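風船飾りと小袋まわりのメモ　ふくらませる、立てる、割る、しまう
2019年1月

急ぎで書いてます。あとで直すかも。
集会室の飾りつけを手伝うようになってから、風船のことばかり聞かれるのでまとめ。卓上に立てるやつ中心。天井に浮かせるガス入りは別のページに。

まず買うとき

袋のサイズ表示は「ふくらませきったとき」の大きさ。卓上ならひと回り小さいのでいい。大きいのを途中で止めて使うと、色が濃くてしわっぽく見える。逆に小さいのをパンパンにすると、色がうすくなって透けてくる。薄紫とか水色みたいな淡い色は特に差が出る。まず試しにひとつふくらませて、色を見てから残りを決める。

予備は必ず。飾る予定より5個は余分に見ておく。割れる、ヘリがちぎれる、口が結べない、子どもが持っていく。

古い風船は使わない。去年の残りは引っぱってみて、伸びがにぶい、粉をふいてる、色がまだら、どれかあったら練習用に回す。口の丸い輪っかのところがベタつくのもだめ。

安いのと高いの、そんなに違うかと聞かれると、違うのは口のところだと思う。安いのは輪っかが細くて結ぶとき指から逃げる。胴のところは大差なし。個人の感想です。

ふくらませる前

手でよく伸ばす。縦、横、もう一回縦。冬は特に。寒い部屋に置きっぱなしのゴムはかたいので、ポケットに入れておくか、暖かい部屋に移しておく。ストーブの前には置かない。

爪、指輪、時計。はずすものははずす。セーターの毛もつくので、エプロンかつるっとした上着で。

テーブルを拭く。これ忘れがち。パンくず、砂、テープの切れはし、ホチキスの針。ふくらんだ風船を転がしたときに割れるのはだいたいこれ。拭いたあと手のひらでなでて、ざらっとしたらもう一回。

ポンプは手押しの小さいのがいちばん。口でやると湿気が入って中がくもるし、数が多いと頭がくらくらする。電動は早いけど、慣れないうちは止めどきを逃す。わたしは最初の日に続けて割って、隣の部屋から苦情が来ました。

ふくらませる

大きさをそろえる方法。段ボール箱に丸い穴をあけて、通してみる。通らなければ空気を抜く。これだけ。定規とかいらない。穴は少し大きめから試して、気に入った大きさが決まったら切り口にテープを貼っておく。切りっぱなしの段ボールは意外とひっかかる。

形は卵型で止めるのがきれい。首のところまでふくらんで洋なしみたいになったら入れすぎ。少し抜いて、首をきゅっとつまんで軽くひねると、空気が胴に戻って丸くなる。

結び目。首を長めに残す。人差し指と中指に巻いて、輪のなかに口を押しこむ、普通のやり方でいい。指が痛くなる人は途中で交代。濡らしたりクリームを塗ったりはしないほうがいいです、すべって結べないので。

どうしても結べないときは留め具。専用の小さいクリップがあるけど、卓上で短時間なら、口をねじって輪ゴムでも十分もつ。

つや。ふくらませた直後がいちばん光る。ゴムの風船は時間がたつと表面がくもってくるので、写真を撮るなら早めに。夜に準備して朝使うと、もう少し白っぽくなってる。気になるなら当日の朝。指のあとはやわらかい乾いた布でそっと。ティッシュは毛が残る。

立てる

卓上用のスタンドは、透明の棒とカップと台のセットが多い。棒といっても細い筒だったり、平たい帯みたいなのだったり、メーカーでいろいろ。どれも結び目を下にして留める。風船の重さより、人が通ったときの風でゆれるほうが問題なので、台は重めに。水を入れるタイプの台なら200ミリリットルくらい入れば室内は平気。入口の近くとかエアコンの下は、500ミリリットルのペットボトルに水を入れて、台のかわりにしてしまう。見た目は布で隠す。

棒が抜ける、が一番多い質問。
・棒の先とカップの油分をふく
・結び目の余りをカップの切れこみに巻いて、引っかけて留める
・それでもぐらつくなら透明テープをひと巻き。棒の側に巻いて太らせる。風船の側には貼らない

テープを風船に直接貼ると、はがすときに割れる。どうしても貼るなら、いちど服にぺたぺたして粘着を弱くしてから。はがす気がないなら別に気にしなくていいです。

高さがそろわないときは棒を切るより台を底上げ。棒は一度切ると次に使えない。本とか空き箱を布の下に入れれば済む。

束にするとき。大きいのを下、小さいのを上。色は同じ系統でまとめると失敗しにくい。薄紫に白と銀、とか。黄色は強いので少しだけ混ぜる。Elsa Amundsenさんに教わったのは、できた束をいちど床に置いて真上から見ること。すきまが見つけやすい。

小袋もの

風船セットには小袋がやたらついてくる。ひも、リボン、留め具、シール、細い紙のくしゃくしゃしたやつ。透明の袋に入ってて、どれも似てる。これが机のうえに散らかるともう分からなくなる。

開ける前に全部並べる。ラベルがついてる面を上に。字が小さくて読めないときは横から光をあてるか、濃い色の下敷きや布の上に置く。透明の袋は白いテーブルだと中身が見えない。暗い色の上だと細いひもでもすっと見えます。これはかなりおすすめ。

袋の口はハサミで上だけまっすぐ切る。手で裂くと横まで一気にいって中身が飛びちる。ギザギザがあっても、薄い袋は斜めに裂けることがある。切れはしは小さくて床に落ちると見えないので、切り落とさないで端を少し残しておくといい。

空になった袋はすぐ捨てない。余りをしまうのに使う。くしゃくしゃになったのは手で伸ばして、本にはさんでおけばだいたい戻る。戻らなかったらその時捨てる。

袋が机に貼りついたり手にまとわりつくのは静電気。冬はほんとうにひどい。手をすこし湿らせるか、加湿器をつける。湿った布で机をひと拭きしてもおさまる。ただし紙のリボンがある机でそれをやると色がうつるので、先にどけること。

Gimsteadの集会室ではふたつきの浅い箱を使ってます。仕切りは3つ。開けてない袋、開けた袋、ごみ。ごみの仕切りがあるのがいい。いちいちごみ箱まで行かなくてすむ。箱のふたは裏返して作業用のお盆に。

カードや説明書も同じ。小さいカードは風船の下や袋の下にもぐって行方不明になるので、最初に壁に貼るか、スマホで撮っておしまい。組み立ての順番が書いてある紙をなくして、飾りを全部ばらした人がいます。わたしです。

先のとがった道具

机のうえに風船と、先のとがった工具がいっしょにある。気をつけたい組み合わせ。でも台を組むのにネジがあったり、カップの穴をほじったり、段ボールに穴をあけたりで、どうしても出番がある。

置き場所を決める。利き手側の奥、先を壁に向けて寝かせる。立てておくならコップに、先を下にして。コップの底に布を丸めて入れておくと先がいたまない。

持つときは柄をしっかり。先を上に向けたまま歩かない、風船のほうに手を伸ばすときはいったん置く。あたりまえだけど急いでるとやります。

柄の色は派手なほうがいい。黄色とかオレンジ。透明の袋や布の下にまぎれてもすぐ見つかる。黒い柄のしかない人は黄色のテープを巻いておくこと。Gerardo Dizonさんは自分の道具に全部黄色を巻いていて、貸したものがちゃんと帰ってくるそうです。

キャップがあるなら使うたびにはめる。なければコルクの切れはし、消しゴム、ストローを折ったもの。ストローは細すぎると抜けなくなるので注意。

棒がつまったとき。透明の筒のなかに切りくずが入って風船が留まらないことがある。細い軸の工具で押すとすぐ取れるけど、力を入れると筒が割れて先が出てくる。手のひらを反対側にあてない。机に立てて、上からゆっくり。割れた筒は使わない。切り口で風船がやられるし、指もやられる。
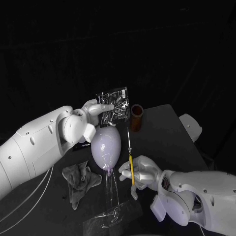 作業中の机。薄紫の風船は結び目を下に。右に黄色い柄の工具、上のほうには透明の小袋。

机の手前に袋がたまってくると、手をつくたびにくしゃっとなって気がちる。袋は端へ、道具は奥へ、まん中は風船だけ。席を立つ前にそれだけ直しておけば、戻ってすぐ続きができます。

割る、しぼませる

片づけのとき、バンバン割るのは楽しいけど音がすごい。集合住宅では夜やらないで。静かなやり方。

その一。結び目のすぐ上、ゴムが厚くて色の濃いところをつまんで引っぱり、ハサミの先でちいさく切る。しゅーっと抜ける。まん中を刺すと割れます。
その二。透明テープを貼って、その上からとがったもので穴をあける。抜けるのに時間がかかるけど、破裂しにくい。貼りかたがあまいと普通に割れるので、しっかりこすってから。
その三。大きい袋に入れて、袋ごしに割る。音はするけど破片が飛ばない。急いでる日はこれ。袋は厚めのを。

顔を近づけない。メガネの人はかけたまま。小さい子や犬猫がいる部屋では、割ったあとのゴム片を最後のひとつまで拾う。飲みこむと本当に危ない。床にしゃがんで低いところから見ると、淡い色のかけらも影で見つかる。粘着のローラーを転がすのも早いです。

ごみの分け方は住んでるところの決まりで。うちのあたりではゴムと棒は別。袋に混ぜて出すと残されます。

しまう

棒と台は何度も使える。洗うならぬるま湯で、棒のなかまで水が入ったら立てて乾かす。生乾きで袋に入れるとにおう。乾いたら束ねて、輪ゴムじゃなくて布のひもで。輪ゴムは夏をこすと溶けてくっつく。7月に出してみたらベタベタで、棒を全部こすり洗いするはめに。

カップはかさねすぎると抜けなくなる。あいだに紙を一枚。

残った風船は空気の入らない袋に入れて、暗くて涼しいところ。窓ぎわの棚はだめ。色別に分けておくと次がらく。袋に買った月を書く。年も書いておくといい。月だけ書いて、いつの年だか分からなくなったのがうちに何袋もあります。

リボンは厚紙に巻く。端は切れこみにはさむ。テープで留めるとそこだけ使えなくなる。くるくるに巻いたカールリボンは伸ばさないで、そのままふんわり箱へ。

余った小袋の中身は、種類が同じならまとめる。違うものは混ぜない。ラベルの細長いところだけ切って、中に入れておくとあとで買い足すときに便利。

工具は飾りの箱に入れない。これだけは守ってほしい。とがった先が袋をつき抜けて、次に箱に手を入れた人がけがをする。道具は道具箱。どうしても一緒に運ぶなら、先にキャップをして、布で巻いて、いちばん上に。

箱の外に中身を書く。「飾り」だけだと意味がない。「卓上スタンド、カップ、リボン白」みたいに。横とふたの両方に書くと、積んだときも分かる。

よく聞かれること

どのくらいもつのか
ゴムの普通の風船なら、きれいなのは翌日くらいまで。部屋の温度と大きさで変わる。小さいほど早くしぼむ感じがします。次の日も使うなら、朝に見てしぼんだのだけ取りかえ。

外に飾りたい
日なたは割れる。日かげで風のないところなら短い時間だけ。淡い色のほうが熱くなりにくい。台は重りを倍に。

結び目がほどけてきた
ほどけてるんじゃなくて、ゴムがゆるんで浅くなってることが多い。上からもう一回結ぶ。首が短くて無理なら留め具で。

棒に風船がななめにつく
結び目がカップのまん中に来てない。いったん外して、首を棒にそって下に引いてからまた留める。テープで引っぱって直そうとすると、しばらくしてまた傾く。

テーブルに袋のきしきしした跡がつく
乾いた布で拭けばたいてい消える。消えなければ薄めた中性洗剤。つやのあるテーブルは先に目立たないところで。

ふくらませるのを子どもにやらせてもいいか
大人がついて、ポンプなら。口ではやらせない。結ぶのは大人。子どもには袋を並べたり、色を選ぶほうを頼むとけっこう真剣にやってくれます。

においが気になる
新しい袋を開けたときのゴムのにおい。前の日に開けて、風の通る日かげに出しておくとだいぶましになる。ゴムのアレルギーがある人が来るときは、そもそもゴムの風船はやめて紙の飾りに。先に聞いておくこと。

当日の順番（自分用に書いてたのをそのまま）

机を拭く
布をしく、濃い色の
小袋を並べてラベル上
説明カードを壁に貼る
台とカップと棒を先に組む、工具はここで使いきってしまう
工具をしまう、キャップ
風船をのばす
ふくらませる、段ボールの穴でサイズ見る
結ぶ、棒につける
ならべる、離れて見る
すきまにリボン
床のごみ拾い
予備の風船とポンプは入口の棚に

工具を先に使いきるのが大事で、風船がふくらんだあとに「あ、ネジがゆるい」となるのが一番こわい。組んだ台は軽くゆすって確かめておく。ゆるければその場で締めなおす。

直しとか

Istonの方から、段ボールの穴は箱のまん中より角に近いほうが手が楽、というメールをいただきました。やってみたら確かに通しやすい。ただ角に近すぎると箱が弱くなって折れるので、こぶし分くらいは離して。

前に書いた「結び目を水で濡らす」は消しました。すべるだけでした。すみません。

リボンの巻きかたは写真をとってからもう少し書きます。紙の飾りのページも途中。ポンプの修理については、パッキンの替えが見つかったら追記しますす。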